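4. Evaluation of the Pekari tabletop kit

4.1 Task and setup

The Pekari kit is sold as a complete package for small labs and teaching rooms: arms with parallel grippers, wrist cameras, mounting hardware, and the Ovomis control software on a one-year license. We bought ours at list price. Neither the maker nor the reseller, Sorensen, saw the results before submission. The test task was tape sorting, in which rolls of colored tape go from a cloth-covered table into a white tray.
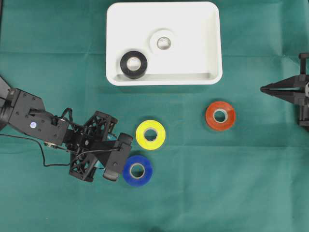
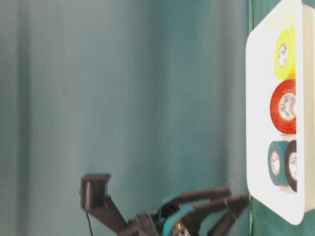
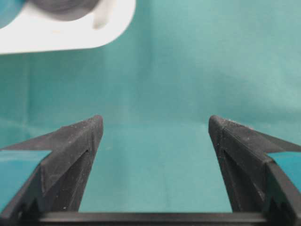
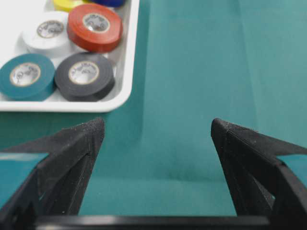
Figure 3. Tape sorting with the Pekari kit, in four camera views. The tray is white in every view and the gripper fingers are black or dark.

We picked tape for two reasons. The rolls are cheap and easy to replace, and their shape gives the gripper a choice: it can close on the outside of a roll, or put one finger in the core and pinch the wall. The kit's manual recommends the outside grip for anything rigid. We followed the manual in the first half of the trials and left the choice to the trained policy in the second half.

The cloth stayed on the table throughout. On a bare tabletop the fingertips skidded when they came down too low, and the controller read this as contact with an object. Cloth removed most of these false contacts but added a problem of its own - a fold could lift one side of a roll enough to spoil the approach. Operators were told to smooth the cloth only between sessions.

4.2 Data and training

We recorded 300 demonstrations by teleoperation, using the leader handles that come in the box. Recording was spread over 15 sessions in January. The policy was trained with the default settings in Ovomis, on a single desktop graphics card, and we did not tune it further. A buyer without a machine learning background would most likely do the same, and those are the buyers the kit is advertised to.

4.3 Results

The policy attempted 919 placements. Of these, 822 ended with the roll lying in the tray and the gripper clear of it. We counted a roll left leaning on the rim as a failure, although the scoring script supplied with the kit counts it as a success. Readers comparing our numbers with those on the product page should keep this in mind.

Most failures came late in a run, when the tray already held several rolls and the gripper had less room to open. White rolls against the white tray were the next most common source of trouble. The policy sometimes returned to a white roll it had already placed and tried to pick it up again. Adding a side view helped with this, but the side camera is not part of the base kit and has to be ordered separately.

4.4 Service and upkeep

The fingers wore faster than we expected. We replaced one pair during the trials and printed the spares ourselves from the files that Pekari provides. Cable routing at the wrist also needed attention, and we added a clip of our own after a cable caught on the tray. Support requests went through the Wiltau service plan. Replies were prompt and usually correct, but the plan does not cover fingers, clips, or other printed parts.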